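The Sunday Shelf: Four Months With One Tinted Lip Balm

By Saskia Brunton

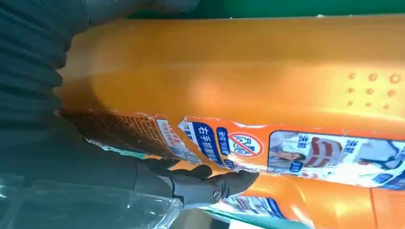 Orange plastic, small print and a label coming away along its top edge.

I have a drawer of lip products that I'm not going to describe in detail, and in December I told myself I'd close it and wear one thing. One! The one I picked was the Plurnard tinted balm in Cárdenas, a brick red that looks alarming in the tube and goes on like you've just eaten a bowl of cherries.

Let's start with color, which is why I bought it. My lips are fairly pigmented already, so sheer pinks vanish on me and sheer nudes make me look like I'm coming down with something. Cárdenas shows up on the first swipe. Two swipes and it's a proper soft red (I stop there for work), and at three it starts to slide into the corners of my mouth, so I wouldn't bother.

The texture is a bit waxy for the first minute. I didn't love that, and if you're used to the Zadley glosses you'll probably wonder where the slip is. Give it time to warm up and it settles into this cushiony, barely shiny finish that I can wear with my hair down on a windy day without eating half of it.

Wear time is decent. I get four hours if I'm only drinking coffee, less with lunch, and anything with olive oil takes it clean off. It does leave a faint stain behind, though, and I like the stain almost better than the balm! On lazy weekends I put it on before my shower, blot it, and call that makeup.

Now the grumbles. The cap is loose. Mine came off in my bag twice and I found red on my bus pass, my keys and a library book (sorry). The scent is a sort of powdery vanilla that fades fast, but my sister couldn't stand it and handed it straight back. And it costs $22, which is a lot for something this small. Wandell makes one for $7 that's close in color, only drier, and I'd send you there first if you mostly want the stain.

Did I stick to my one-lipstick plan? Until April, more or less. The drawer is open again, but Cárdenas lives in my coat pocket with a rubber band around the cap, and I've got maybe a week left in the tube. I'm going to try the plum one next.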